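# Bouton d'arrêt coup de poing sur panneau blanc : bon emplacement ?

**mbrt_atelier** – 6/16/23

Bonjour à tous, je refais le poste de tri de l'atelier et j'aimerais vos avis sur le bouton.
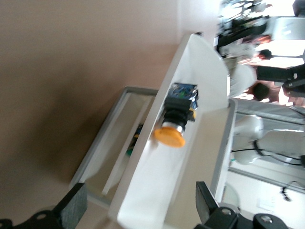 *Le bouton sur son panneau, avec le bac de tri derrière.*

Le panneau est blanc brillant, le bouton est jaune orangé avec une collerette chromée. Au dos du boîtier, il y a une petite carte. Le bac gris clair avec les petites pièces de couleur reste posé sur le plan beige, à côté.

Ma question : est-ce que je laisse le bouton là, ou est-ce que je le remets sur le chant de la table comme avant ? Le perçage fait 40 mm, donc si je déplace, il faut reboucher.

---

**tournevis_plat**

Laisse-le là. Sur le chant de la table on l'enclenche avec la hanche, j'ai eu ça pendant des mois sur mon établi Karabulut.

Par contre la tête jaune me gêne. Un arrêt d'urgence, c'est tête rouge sur fond jaune.

---

**mbrt_atelier**

Sur place elle tire sur l'orange, mais rouge, non. Je l'ai eue dans un lot Witier, 4 boutons de la même teinte.

---

**Solenn29**

Je suis d'accord pour la couleur. Si quelqu'un d'autre que toi utilise le poste, il doit comprendre sans réfléchir. Change la tête, garde le boîtier. Chez Drasden les têtes se vendent séparément, vérifie juste le diamètre de la collerette.

Pour l'emplacement je suis moins convaincue que tournevis_plat. Avec un bac derrière le panneau, on passe la main au-dessus pour prendre les pièces. Tu vas l'accrocher avec la manche.

---

**tournevis_plat**

Avec un coup de poing il faut appuyer franchement, une manche ne suffit pas.

---

**Solenn29**

Ça dépend du modèle. J'en ai 2 à la maison, il y en a un qui part presque tout seul.

---

**gabarit_et_cie**

Autre remarque : la carte à l'arrière est à l'air libre. Avec la poussière de l'atelier, je mettrais un capot. J'en ai imprimé un en une soirée pour le mien, vissé par l'arrière du panneau, ça tient depuis avril. Laisse de la place pour le connecteur, j'ai dû refaire la première version.

Et pour le bac, recule-le d'une centaine de millimètres (100 chez moi) et le problème de la manche est réglé sans rien percer.

---

**mbrt_atelier**

Reculer le bac, je n'y avais pas pensé. J'essaie ce soir. Pour la tête rouge je commande, et je demande à l'association de Watthorpe s'ils ont des chutes pour le capot.

---

**tournevis_plat**

Pense au détrompeur quand tu remontes la tête, sinon elle tourne dans le boîtier.

---

**Solenn29**

Et teste-le une fois remonté, avant de remettre les pièces dans le bac.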